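15 April 2026

Sponge cloths, water uptake – second round

Faith asked me to repeat the weighing from last week, as the first numbers were too different from each other. I used the same scale and the same tray, and this time I let every cloth hang two minutes before weighing. Tap water, room temperature.

Cloth A (Furkora), new: 244 g of water in total for the full pack. Cloth B (Ellunow): not finished, the pack was already open and I do not trust it. I will ask Nerea to order another one.

Yellow is still the best color for seeing crumbs and dark flecks. On the gray ones I missed half of them when I did the inspection by eye.

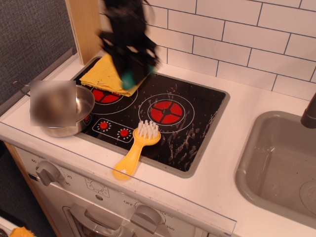
Drying

Folded cloths dry much slower than flat ones, this we knew. What I did not expect is the smell on the second day, only in the folded ones and only on the inner side. Begoña thinks it is the rinse and not the fold. She can be right – I rinsed them all in the same bucket, which was a mistake. Next time one bucket for each cloth.
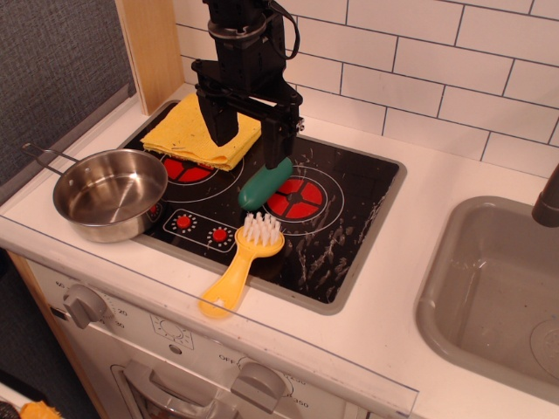 The wear counter on the rubbing bench stopped at 2,614 strokes and I restarted it by hand, so the final value of 2,801 needs a remark in the table. Patricio wants to go only to 1,000 in the next series. For me this is too few to see a difference at the edges, but we can try.

To do: clean the tray, label the bags with ink that does not run, send the table to Ineke.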